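I finally did it. I went a whole month without buying a single thing for the kitchen, and I only cheated once (a lemon squeezer, it was 5 dollars, leave me alone).

If you've been reading for a while you know how bad the drawers had gotten. My sister came over for soup in the fall and couldn't find a ladle, and when we finally dug one out there were three more underneath it! So I made a rule: everything comes out, and only what I've used since May goes back in.

The first drawer took a whole evening. I had 26 cookie cutters, and I bake cookies maybe twice a year, always round ones, with a drinking glass. I kept the star and the fish. The rest went in a box by the front door with the fondue forks, a spare peeler and a thing for pitting cherries that I have never once understood.

The second drawer was the towels, and I have opinions about towels. The thin ones are for glasses, the fuzzy ones are for wiping down the counter, and the ones with holes should have gone to the garage years ago. I fold everything in thirds now so it stands up on its side, and I can grab one without the whole stack coming with it. 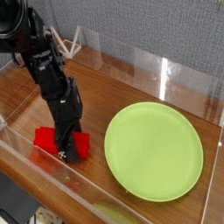 *Posted by Ayuba Antwi on 09/01/2024 | Filed under: Home, Slow Projects*

I also swore off paper towels for the month, and that went better than I expected. The trick for me was having a bucket right under the sink – if I had to walk down the hall with a dripping rag I'd be back on the paper rolls by Thursday. Everything goes in the bucket, the bucket goes in the wash, done. Bacon grease is still a problem. I've been draining it on a slice of old bread, which my grandmother did, and which the dog thinks is the best idea anyone in this family ever had.

The pantry was worse than the drawers. I found up to 9 open bags of rice depending on whether you count the ones with a spoonful left (I do). We ate rice pudding, fried rice, rice with beans and one very sad rice salad that I won't be sharing the recipe for. There was also a jar of something from Kostis, the little deli on the corner, with the label washed off. I think it was peppers. I was brave and then I wasn't.

What I missed most was wandering around the housewares aisle on a Saturday with a coffee. I didn't even want anything in particular, I just like looking at pans! I've been going to the library instead, and I've borrowed so many cookbooks that the woman at the desk has started asking what's for dinner.

Next up is the hall closet, and I'm a little scared of it. There's a tent in there, and I'm pretty sure we don't own a tent.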